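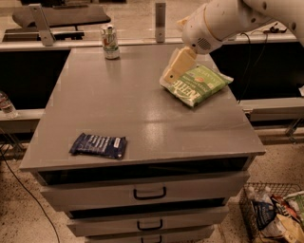 3.2 Surface materials and the placement of snack items

The second part of the study looked at how small food items are left on top of low drawer cabinets in shared break areas. Low cabinets are bought for storage, but in every site we visited the top was used as a serving surface as well. We wanted to know which items stay there, where on the top they are put, and whether this gets in the way of opening the drawers.

The cabinet used throughout this section is gray, with a slightly glossy top that overhangs the drawers. The drawers are stacked and share the gray finish, and each has a black U-shaped pull. A dark gap separates the underside of the top from the first drawer. We kept the same cabinet for all layouts so that the depth of the overhang and the height of the pulls would not change between trials.

Items were chosen from the purchase lists of the Brumon and Zamani sites. They fall into four groups: bags, wrapped bars, cans and cleaning items. Bags take up the most room for their weight and are rarely stood upright. In our layouts the green Kettle chip bag lay flat and at an angle to the front edge, as most people at the two sites had left theirs. Wrapped bars are small and dark, and they tend to be put down near the front, within easy reach of someone standing at the drawers. Cans were given a place toward the back of the top, where they are less likely to be knocked by a sleeve. The remaining item was a pale yellow sponge-like block.

A total of 253 placements were coded by Mebrat Yimer from the February visits. Each was given a zone (front left, front right, back left or back right) and a note on whether the item lay flat or stood up. Items that crossed a zone line were assigned to the zone holding the larger part. Fifteen placements could not be assigned in this way and were left out of the zone counts, though they were kept for the comparison of item groups.

Figure 4 gives a layout with the bag toward the right and the bar near the front left. The can is held over the back part of the top. With the bag and the bar set this far apart, a good part of the surface between them can still be wiped without moving either one.

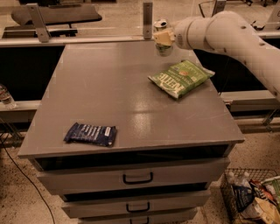 Figure 4. Cabinet top with chip bag, dark blue snack wrapper and can.

Glare was a problem for coding. On the glossy top, light from overhead left a pale patch that made silver seals and crimped ends hard to pick out at a distance. At the Roron site, which has matte tops, coding went faster and fewer items had to be checked a second time. We did not correct for this difference. The drawer trials, which used the same zones, are reported in Section 3.3.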